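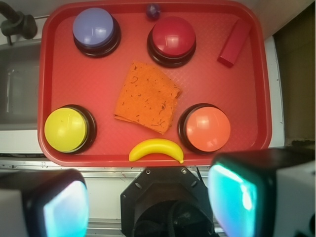
The Pronby trolley is a low service trolley for day centres, hobby rooms and small workshops, and we have made it in the same form for a long time. It has a steel frame, two shelves and four castors, and it goes through a normal house door without turning. Each shelf takes loose plastic trays which you can lift out and put directly on the table. The red tray has a raised rim on all sides and a fine diamond pattern on the floor, and round push buttons and a folded cloth fit in it with space to spare. Trays are sold separately, please see further down.

Frame and shelves
The frame is welded, not screwed, and is painted with grey powder coat. Only the handle and the castors must be mounted by the customer. The tools are in the box. Both shelves have a folded edge at the back and at the sides, and the front is open. The upper shelf stands at the height of a usual dining table, so a person who sits can reach it. The lower shelf can be placed in a higher or a lower position, but this should be decided before the trolley is loaded, as the bolts are difficult to reach afterwards.

Maximum load: 200 kg, divided equally between the shelves. Please do not put the whole load on the upper shelf.

Castors
The castors come from Trusska and have soft grey rubber which leaves no marks on linoleum. The pair at the handle side turns and has foot brakes. The pair at the front is fixed. If you have thick carpet we recommend the larger castors – they make the trolley slightly higher, and it is then a little less comfortable for small children.

Castors from the older Pronby model do not fit. The hole pattern was changed when we moved the production, and we are sorry for customers who have bought spare sets in advance.

Trays
Trays are available in red, grey and dark blue. They stand free on the shelf and are not locked, so on a ramp they should be taken out or tied with the strap (strap not included).
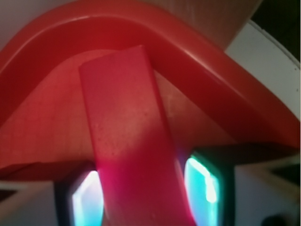
Red plastic with a rounded rim, seen close.

Cleaning
Wipe the frame with warm water and a mild soap. Do not use steel wool or strong solvent on the painted parts. Small scratches can be repaired with the paint pen, which can be ordered as a spare part. The castors collect hair and thread around the axle, and a thin hook is the best tool for this. Put one drop of oil afterwards, on the axle only.

Delivery
The trolley is sent in one flat box from the Altik warehouse. The box is heavy and two persons should carry it. For Ireland, orders are handled by our dealer Mac Carthaigh, who also keeps the spare parts and can mount the trolley for you against a fee. If you order more than 2 trolleys, please ask first for the delivery time.

Guarantee
The frame is guaranteed against broken welds. Castors and trays are wearing parts and are not covered, except when the fault is there already at delivery. Please keep the box until you have looked at everything.

Spare parts
Handle with bolts
Castor with brake
Castor, fixed
Paint pen, grey
Strap for trays

Questions about the trolley are answered by Jamshid Hassanpour at Altik, in English, Persian or Swedish. Please write the serial number in your message. It is on a small plate under the lower shelf.

Page updated September 17, 2023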